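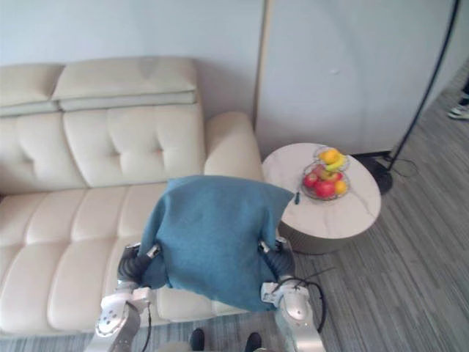 Zbigniew Sikora wrote to me after my last column to say that consultants should be paid only when the client makes money. He has hired four of them over the years and thinks three should have given back their fees. I have some sympathy, but I think he is wrong.

I have worked as a business adviser for 11 years, mostly for firms with fewer than 50 staff. When Oisín Brophy and I started, we took two jobs on the terms Mr Sikora wants. One was for Brzozowska, a family packaging firm that was trying to get into retail supply. We were to have a share of any new contract signed within the year. By March I was pushing them towards a deal I would have told them to leave alone if I had been on a day rate. They signed it, we were paid, and they spent the next winter trying to get out of it.
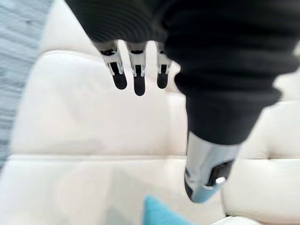 The trouble with a success fee is that somebody has to say what success is, and they have to say it at the beginning, when they know least. A good part of my work is telling people not to do things. Don't take the second unit at Wesham. Don't buy out the cousin this year. There is no contract at the end of that advice and nothing to take a percentage of.

A fixed fee for a fixed piece of work is better. The client knows the price, and I know when I am finished. My standard review costs £2000 and ends with a written report and one meeting, usually on a Friday, when owners are more willing to sit down.

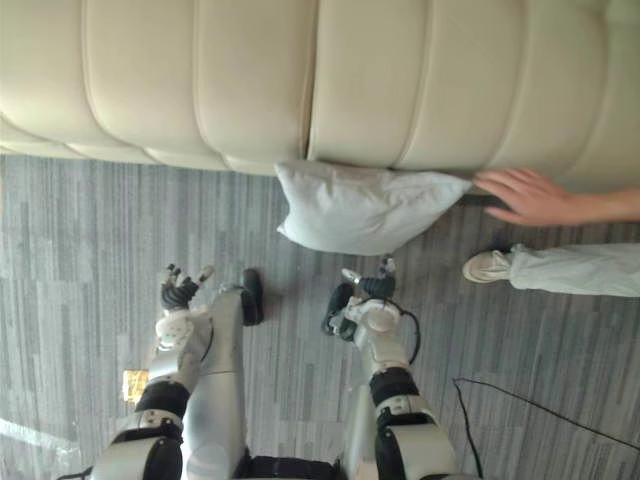 Fixed fees have their own faults, and the main one is thin work. An adviser who is paid the same either way may skip the visit and work from the accounts. I think the visit should be written into the agreement. Mercy Barasa and I spent a whole day at Fliltilwood, the furniture maker, and the figures had told us nothing about where the hours went. A cream leather sofa with stitched channels running along it is one line on a price list, and the stitching doesn't appear anywhere. They were charging the same for that as for a plain one — and had been for years.

Mr Sikora's real complaint, I suspect, is that his advisers never came back. I would put that in the agreement too: one return visit, six months on, already paid for. Deltamau has done it this way with us twice and asked harder questions the second time. 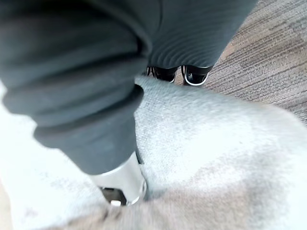

A dark fabric sleeve with a metal gripper below it.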